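How to Read Your Electric Bill and Find the Power You Use at Night

Before you ask any company for an offer on solar panels or a home battery, you should know how much electricity your house uses, and at which hours. I did this in the wrong order. I first had two offers on my kitchen table, one from Parix and one from Starwood, and I could not compare them, for I did not know my own numbers. So I sat down for one week with my bills and a notebook. This page explains the method I used. You do not need to be an electrician. You need your bills, a pencil, and the patience to read your meter some evenings and mornings.

What you need

Your electric bills for the last twelve months, on paper or from the website of your utility.
Access to your meter. In my house it is on the outside wall near the garage.
A plug-in power meter. This is a small device that goes between the wall outlet and the appliance. Many public libraries lend them.
A notebook.

Step 1. Find the right number on the bill

The bill has many numbers and most of them are not useful for this work. Look for the word "usage" and the letters kWh, which mean kilowatt-hours. Write down the kWh for each month in one column. Do not write the dollars yet. The price can change during the year, and if you look only at the dollars you may think you used more electricity when in fact the rate went up.

Look also if the bill says "actual" or "estimated" next to the reading. An estimated reading means that the utility did not read the meter that month and made a guess. If you have one estimated month, add it together with the month that follows and divide by two.

When the column is complete, look for the highest month and the lowest month. In my case the highest is July, for the air conditioner. The lowest month tells you more than you expect. In that month there is little heating and little cooling, so what you see is mostly the refrigerator, the lights, the hot water, and everything that is always plugged in.

Step 2. Read the meter in the evening and in the morning

Choose an ordinary evening, without guests and without laundry. At 10 p.m. go to the meter and write down the number. At 6 a.m. go again and write down the new number. Subtract the first from the second. This is your night use.

If you have a digital meter, the display may show several screens one after another. Wait for the one with kWh. On mine it comes after a screen with only eights, which is a test of the display. If you have an old meter with round dials, read them from left to right, and when the hand is between two numbers, take the smaller one. Between nine and zero, take nine.

Repeat this for 3 nights. One night is not enough, because the refrigerator or the water heater can work more on one night than on another. Take the average of the results.

Now divide the average by eight, which is the number of hours between the two readings. My result was 300 watts after I changed the kilowatts to watts (multiply by one thousand). This means that my house, with all people asleep, was using 300 watts the whole night long.

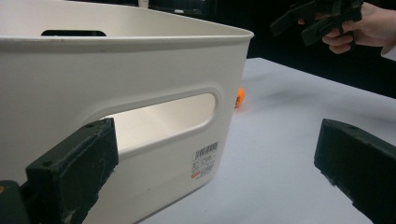 Step 3. Look for what is using it

Go through the house with the plug-in meter, one room at a time. Unplug the appliance, plug the meter into the outlet, plug the appliance into the meter, and wait a few minutes before you write the number. For the refrigerator you should leave it a full day and read the total kWh, as the compressor starts and stops.

Do not use the plug-in meter for the stove, the clothes dryer, or the central air conditioner. These have a different kind of plug, or are wired directly, and you must not open anything to measure them. For these, use the label on the appliance and the main meter outside.

In my house the first surprise was an old dehumidifier in the basement. The second was the television box from the cable company. It used almost the same power when it was off as when it was on. I put it on a power strip with a switch, together with the television.

My neighbor Genowefa Zalewska did the same work after me. She found a second freezer in her garage using 100 watts on average, day and night, and there was very little food inside. She moved the food to the kitchen and turned the freezer off.

Step 4. Measure again

After you make your changes, repeat Step 2 in the same way, at the same hours. Write the new result next to the old one. Mine went down by 55 watts. It may sound small, but it counts for every hour of the year. To see what it means for you, multiply the watts by 8,760 (the hours in one year) and divide by one thousand. The result is in kWh. Now you may take the price per kWh from your bill and multiply by it. Use the full price, with the delivery charge included, if your bill shows this charge per kWh.

Step 5. Take your numbers to the installers

Now you can ask for an offer. Give every company the same three things: your twelve months of kWh, your night use, and any large change you are planning, such as an electric car or a heat pump. Ask each one to write in the offer how many kWh the system should make in a year, and to show it by month.

When I sent my numbers back to Parix and Starwood, both companies changed their offers. The Starwood one became smaller, and I could finally put the two side by side. The Parix one stayed the same size but they removed one of the batteries, as my night use did not need it.

If you rent your home, or if your roof is in the shade, Steps 1 to 4 are still useful for you. You can skip Step 5 and keep the notebook for the next year. I read my meter again every July and write the result on the same page.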